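Part 2: Setting up your reading log

I run the reading challenge on our campus, and I wrote this part after watching a lot of new students get stuck in the same spots. It covers the Olitz log, where all your pages and titles get recorded. Have your student number handy before you start.

1. Go to the library home page and click Olitz in the left-hand menu. If you're asked for a site code, type 531. That's our campus, and it's the same for everybody.

2. Sign in with your student number and your regular campus password. First-years who enrolled in September may still have a temporary password — it works fine here, so don't bother changing it first.

3. Pick your reading group. There are two on our campus, Nirel and Dromedov, named after the two residence halls. You don't have to live in the hall to join its group (I never did!), so go with whichever meeting time suits you. Nirel meets at noon and Dromedov meets at 6 pm.

Caution: You can't switch groups once you've logged your first book. I can't switch you either, so please don't email me about it. Check your class timetable now.

4. Set your daily goal. The log suggests 30 minutes and I'd stick with that, at least until midterms. If you set it lower you can raise it later from the Goals tab.
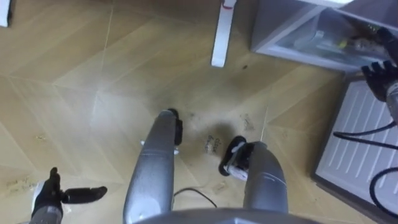

5. Add your first book. Click New Title and type in the name, the author and the language. Books in any language count, and so do plays, poetry and comics. Textbooks assigned for a course don't. I know, I've heard all the arguments.

Note: Type authors' names with their accents if you can. The search is picky, and someone looking for Trương won't find a book you saved under Truong. On the library computers, the accent list is under the little globe next to the author box.

6. Log a reading session. Open the title, enter the page you started on and the page you stopped on, then hit Save. The log won't take more than 2000 pages in one entry, so if you're catching up on a whole summer, split it up.

7. Write your comment. A couple of sentences is plenty. Your group can read it, so if you're giving away the ending, tick the Spoiler box first — people do get upset.

Caution: Olitz signs you out if you leave it sitting, and an unsaved comment is gone for good. I write mine in a plain text file and paste it in.

8. Check your totals under My Shelf. New sessions show up overnight, so a zero on your first day is normal. If it's still zero the next morning, open the title and look for a session marked Draft. Click it, hit Save again and you should be set.

Part 3 covers borrowing from the group shelf and what to do about lost books.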